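Toads, and a gate that won't shut

15 Apr 2022

Quick one tonight, back late and my boots are still by the door. The toads have more or less finished for the year at Flosgate Lane so I wanted to get it down before I forget.

For anyone new – Flosgate is the lane that runs between the wood and the old clay pit. Toads come out of the wood in spring, cross the lane, get in the pit, spawn, go back. Cars use the lane as a short cut to the bypass. You can guess the rest. We've been out with buckets for three springs now and this was the best one for numbers, a shade over 2,000 carried across. Last year was way down, dry cold March and then they all came in one go on a night when hardly anyone was free.

Busiest night was a mild drizzly one, seven of us out, and we still couldn't keep up at the bend. Males sat bolt upright in the middle of the tarmac waiting. They will do that. Found a pair in a tyre rut, fine, moved them, came back down the lane and there was another pair in the same rut.
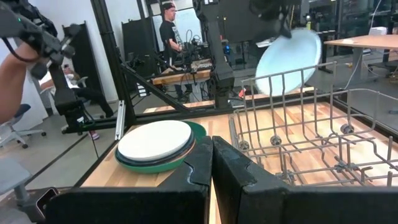 Plates stacked on the counter.

Now the tunnel. Long time readers will remember the plan to put a proper amphibian tunnel in at the bend, with low fencing either side to steer them in. The council has finally said yes in principle, which I'm told is a real stage and not just a thing people say. Cost is the sticking point. The quote covers the tunnel itself and the fence on the wood side, but not the fence on the pit side, so they'd get over safely in March and then be back on the road on the way home. And the young ones leave the pit in July, tiny, thousands of them, and those never get counted by anyone because you can't bucket a thing the size of a fingernail. Well you can but you'd be there till August.

So pit side fence matters as much as the wood side. I've said this in two emails and will say it in a third.

Went over to look at the Pandau crossing last month to see how theirs has got on. It's older, smaller bore, and the fence has sagged in places where brambles have pushed through. Still, there were toads in it. Also newts, a vole, and a lot of leaves. Needs raking out every autumn or it blocks, so somebody has to be down for that job before ours goes in, not after. Light was bad so my photos from there are useless.
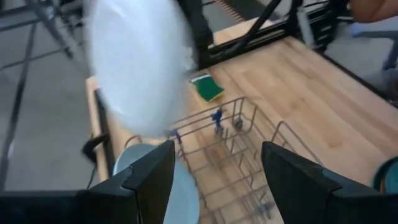 Reijo Hyvönen wrote in after the last post to say that the width matters more than the length, and that toads on his patch turned round and walked back out of a narrow pipe for two springs until it was replaced with a wider one with slots in the top to let the rain in. He'd hold out for slots even if it means waiting another year.

I'm with him on the slots. Damp floor, bit of light, same air temperature as outside. The drawing we've been sent has a closed pipe. Have asked.

Other bits. The gate at the pit end doesn't latch and there's been dogs in the water, please pull it to and loop the string over. Signs are coming down this weekend, if you've got one in your garage I'd like it back. Hi vis too. And if you kept your own tally on paper, send it even if its soggy, I can usually read them.
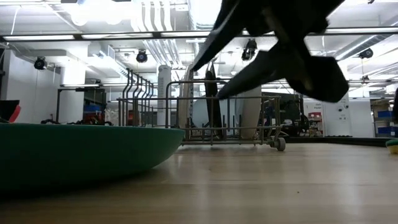

The wire dish rack.

Grass snake on the bank yesterday by the way, first I've seen this year. Gone before I'd got my glove off. More when the council writes back.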